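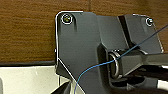 I will defend the office ping-pong table to anyone, and I've had to a lot lately. Every few months somebody writes that game tables were a fad, a cheap bribe to keep people at work past dinner. Fine, some were! But I've worked at Mivell and at Gerlach, and the best 2 square yards of either place were the ones at the end of a table, paddle in hand, losing badly to a person from payroll I would otherwise never have met.

Placement is what people get wrong. Gerlach put its table in a locked room with a sign-up sheet, and in a whole year I saw 6 names on it.

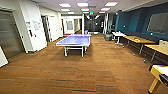

A table needs to be in the way. It should sit where folks already walk, so that going to get a stapler means passing a game and maybe getting roped into one. Set lengthwise down a long carpeted corridor, the way it is at our place, it gives you room to back up for a wild return, and the columns stay well down at the far end, where only your worst shots will find them. Carpet is kinder on the knees too, and I say that as someone who dives.

My coworker Jolene Tomoana thinks the kitchen does the same job better, and I'll admit she's half right. People talk while they rinse a mug. They talk even more when there's a proper counter to lean on and a rack to unload. 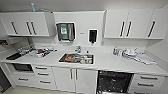

The competition: white cabinets, a long counter and a full dish rack.

Still, a chat at the sink lasts as long as the mug does. A game to 11 lasts longer, and then there's the rematch - there is always a rematch. Come by in August, late in the afternoon, and I'll play you.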